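4. Gathering the Demonstrations

4.1 Why we built the examples in simulation

Our first plan was to record everything on the real arm. We dropped it after one long winter of trying. Resetting the workspace by hand ate most of each session, and the person holding the controller got tired and started to repeat the same comfortable approach over and over. A policy trained on those recordings learned that one approach beautifully and fell apart whenever the object stood a hand's width away from where it was used to being.

Simulation changed the pace of the project completely. A reset costs nothing, the starting layout can be as odd as we like, and a failed attempt can be thrown away or kept depending on what we want to study. We were surprised by how much fun it became to hunt for strange starting layouts once they were free! The scene builder we use, Stedeo, places the objects, picks their colors and sets the light direction from a seed, so any episode can be rebuilt later from one short line of text. That property saved us more than once when we changed the action format and had to replay everything.

The full set holds 2,000 episodes. Of these, 900 were driven by a person and the rest were produced by a scripted planner with small random pushes added to its path. Both kinds are stored the same way, and the learner is never told which is which.

4.2 Who drove the arm, and how

The human episodes came from 2 operators, Heloísa Guerra and Daiane Holanda, who worked with a handheld controller and a live view from the wrist camera. We gave them the overhead view as well during practice, then took it away for the recordings. This was a deliberate choice. If the operator can see something that the policy will never see, her actions carry information that the policy has no way to recover from its input, and it ends up learning to guess.

Driving from the wrist view alone is harder than it sounds. In the first practice sessions both operators tended to rush the approach and then stop dead near the object, searching for a good angle. With more practice the searching turned into something far more useful. They began to make small sideways movements before committing to a grasp, much as a person tilts their head to judge a distance. The scripted planner never does this, because it reads the object position straight from the simulator and has no need to look. We think these little movements are the most valuable thing in the whole collection, and Section 6 shows what happens when they are removed.

We asked the operators to follow very few rules. An episode ends when the object has been lifted and held, or when the operator gives up. Giving up is allowed and is logged with its own label. Pauses are kept. Early on we trimmed them to save disk space, and the policies trained on trimmed data moved with a kind of nervous haste that none of us liked, so the pauses went back in.

4.3 What the wrist camera sees near contact

The last part of an approach deserves its own discussion, since it is where most of the learning trouble sits. From far away the wrist view is easy to interpret: the object has an outline, there is background on every side, and the fingers cover only a small part of the view. Close in, all of this breaks down. The object outgrows the view, its outline is lost, and what remains is a patch of color, perhaps a rim, and whatever shadow falls on it. Figure 3 comes from this stage of an approach.

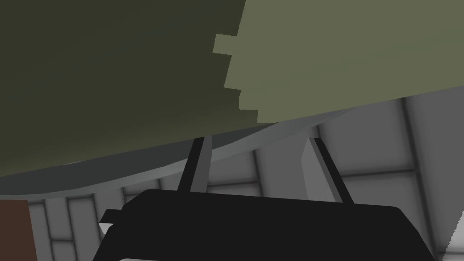
Figure 3. Wrist view in simulation with the gripper fingers open and a large olive-green object directly above them. The stepped line between dark and light on its surface looks like a hard shadow edge.

Two things follow from views of this type. The first is that a single view does not hold enough to act on. A learner that receives only the current image has no good way to tell a large object at some distance from a smaller one nearly touching the fingers. We therefore feed it a short history along with the joint readings, and the difference in training was plain to see from the very first run. The history lets it carry forward what it knew while the outline was still in view.

The second is that rendering quality begins to matter. Coarse shadow edges are harmless in a wide view, but they can become one of the strongest features in a close one. We worried that the policy would latch onto them and treat a shadow boundary as the edge of an object. We could have paid for finer shadows everywhere, but that slowed the renderer too much for the replay step. Instead, we replayed each episode under a second light direction. The actions stay the same, the shadows move, and the learner gets a strong hint that they are not what it should be following. We like this trick very much – it needs no new driving time at all.

4.4 Sorting and labeling

Every episode was watched once at double speed by someone who had not driven it. The reviewer marked the start of the approach, the first contact and the lift. First contact was the hardest of the three to agree on. The simulator reports a contact force, and at first we simply used that, but a finger can brush an object long before the operator means to grasp it. The reviewers ended up marking the moment at which the fingers began to close for good, and we kept the simulator's own contact signal as a separate field.

We set aside 687 episodes in which the object left the view or filled nearly all of it for a long stretch. These form the close-range subset used in Section 6. They are still part of the main training set, and we only group them so that they can be given more weight or held out as a block. Giving them more weight helped at once. Giving them too much weight made the policy hesitant at long range, where it would creep forward as if it were already near something, and finding the balance took more runs than any other setting in this paper.

Labels, seeds and action logs are kept in plain text next to the images, so the set can be filtered without loading a single picture. Episodes that ended with the operator giving up stay in the archive under their own label and are left out of training unless stated otherwise.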